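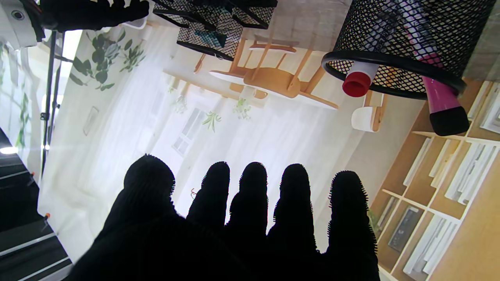
Section 4. Fitting the hands and setting the wrist view

The Dillari two-arm kit ships with the hands detached. Fit both before powering the controller. Allow a clear radius of 100 cm around each arm base.

4.1 Fitting

1. Set the power switch to OFF and wait until the base lamp goes out.
2. Seat the hand on the wrist flange and turn until the index marks meet.
3. Tighten the four flange screws in a cross pattern.
4. Connect the hand cable. Leave enough slack for a full wrist turn.
5. Pull the glove over the fingers and down to the wrist.

CAUTION: Do not route the hand cable between the arm and the table. A trapped cable stops the arm with fault 105.

4.2 Wrist view

1. Open Setup > Cameras and select the wrist channel.
2. Spread the fingers with Open Hand. All five fingertips must be inside the image.
3. If the image is upside down, set Rotation to 180 and save.
4. If the fingers show as solid black against a window, raise Exposure one step at a time. 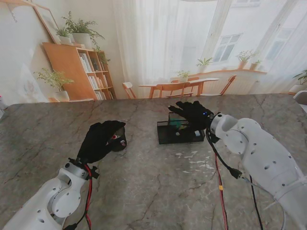

4.3 First pick

1. Place a tray with low sides within reach of both arms.
2. Put one small object in the tray.
3. Select Teach, then Right. Bring the open hand over the tray and press Store.
4. Lower the hand, close it, and press Store again.
5. Repeat for the left arm.

NOTE: Run the first playback at the lowest speed. Keep one hand on the stop button.

If fault 195 appears, repeat step 4.1.3. For other faults, see Section 7.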